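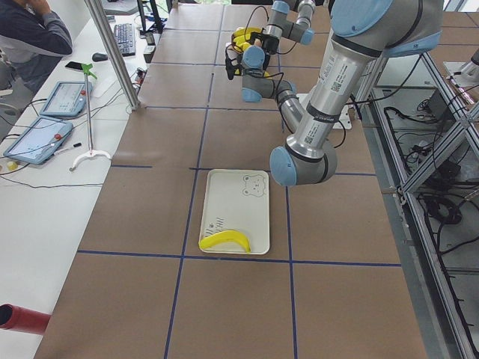

*A toy banana on a white tray with a bear's face in one corner.*

The children's lunch program in Parsa began with a complaint about soup. Parents at the town's primary school wrote to the district in June to say that their children were coming home hungry, and that the midday meal, served from a single kitchen across the river, arrived late and was often left uneaten. The district took the letters seriously. By the start of the next school year it had closed the contract and asked the Rarnura Foundation to propose a replacement.

The foundation's plan was modest. Meals would be cooked on site, in a kitchen last fitted out for staff use, and served in two sittings of 45 minutes, an arrangement that teachers had requested for many years. The school has 400 pupils, of whom 145 are in the two youngest grades. These children eat first. They sit with an adult at each table and serve themselves from shared dishes, a practice borrowed from the nursery schools of the Wandier valley.

Fruit proved to be the most difficult part of the menu. Under the former contract it was offered whole, at the end of the meal, and much of it went back to the kitchen. The new cooks cut it into pieces and place it on the table before anything else is served. Apples and pears are bought from growers within 90 miles - the supply is steady until early spring - and bananas come twice a week through the wholesale market at Zullonier.

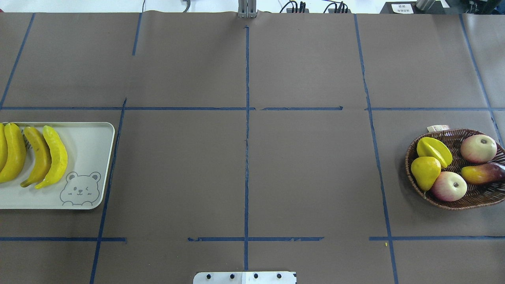

Cost remains a matter of discussion. The district pays more for each meal than it did under the old arrangement, and the foundation covers the difference under an agreement that must be renewed every year. Officials have asked whether the kitchen could also supply the smaller school at Zullonier, which has 124 pupils and no cooking facilities of its own. The foundation has replied that it could do so with one additional oven and a second delivery van, but it has declined to begin before the present service has completed a full year.

Parents have been invited to eat with their children on the first school day of each month. Attendance has been good, and the written comments are kept at the school office, where any family may read them. Several ask for the return of the soup.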